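Grandden 2.3 and the matter of the countertop

The new grasp planner went into the main branch on 8 March 2021, one day after Fergus Rennie promised it would and eight months after the July in which he first promised it. Release notes are on the wiki. The short version: the wrist camera now gets a vote.

Until now Grandden picked a grasp from the overhead view and stuck with it to the bitter end, like a man following directions to a house that has been torn down. Version 2.3 checks the object's edges again on the way in and will shift the fingers if the two views disagree. 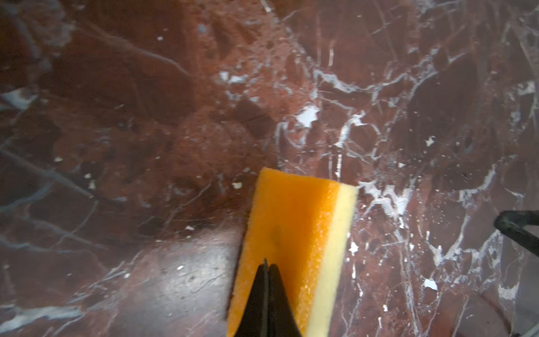 Segmentation was the slow part. The old model was trained on plain gray benches and treated every vein in a piece of polished stone as an object worth picking up. Lusham relabeled 1619 close-range images to talk it out of this, and false detections on patterned surfaces dropped from 340 to 54 over the same test set.

Soft objects are still a sore point. The force limit lives in a config file called temp_final, which everyone is asked to stop editing. Bug reports go to the Plorkness tracker, please, and not to Fergus in the hallway.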